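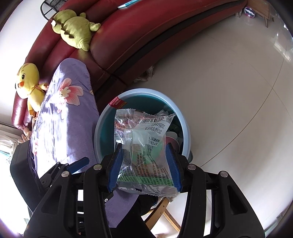

Wrapper, meet bin.

Curtains, round two
By Lina Karaki, November
4 min read

So I finally gave up on the gray curtains. If you've been reading for a while you'll remember I bought them in a hurry when we moved in, and they never quite reached the sill on the left side (old house, sloping floor, long story). I lived with that gap through two winters and then one evening I just got the stepladder out and took them down!

What I wanted was linen, or something close to it, in a warm color that wouldn't go muddy at night. I ordered 8 swatches from Jindura and pinned them up by the window for a week. Swatches are sneaky. The one I loved at breakfast, a sort of soft apricot, looked like a bandage by dinner time. The one I'd nearly thrown out, a dusty rose with a tiny leaf print called Bemadine, looked good at every hour I checked, including very early when the cat woke me up.

My friend Aniela Lis sews, and she came over to measure with me. She made me do the width twice and write it on my hand. Then she told me I'd been buying curtains too narrow my whole adult life. You want double the width of the rod if you like them full, and I had been getting one and a half at best. That explains the sad flat look in my last apartment, and the one before it. Two panels at double width came to a lot more fabric than I'd planned for, and my face must have shown it, as she went straight to put the kettle on.

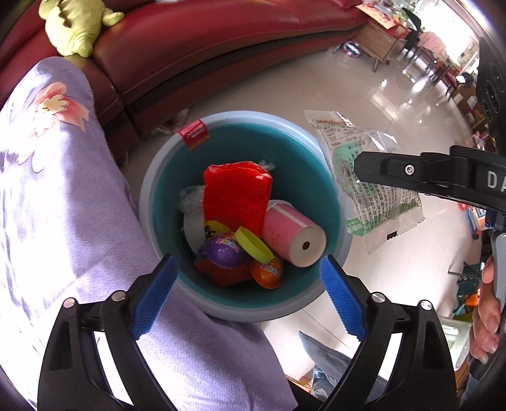
Then came lining, which I knew nothing about. Aniela wanted blackout and I wanted plain cotton, and we went back and forth until I held a bit of each behind the Bemadine. The blackout killed the print completely, you couldn't see the leaves at all with the sun behind it. Cotton it is! For the tiebacks I was tempted by something loud. There's a lime green in that wastebasket, on the lid in there with the toy eggs, that I keep coming back to, and a thin cord in that shade against dusty rose would be so cheerful. Aniela says it would look like a salad. I've put a skein of cotton cord in my cart at Mokton and I'm leaving it there until I feel brave.

The sewing itself took us two afternoons. We hung the fabric from the rod overnight before hemming, so it could drop, and I'm glad we did, the left panel came down more than the right one. I did the side seams and she did the pleats, which is the correct split given my pleats. The hems are 7 inches deep and weighted, and the panels finish 90 inches long, all the way past that crooked sill to the floor.

They're up now. I walk in with my coffee and the whole room is pinker and softer, and the radiator pipe I hated is hidden. I do need to find a new rod, the old one bows in the middle with the extra weight. Aniela has one in her garage she thinks might fit, brass ends and all. There's leftover fabric too, enough for two cushion covers if I piece the backs, and I've already cut one out a little bit wonky.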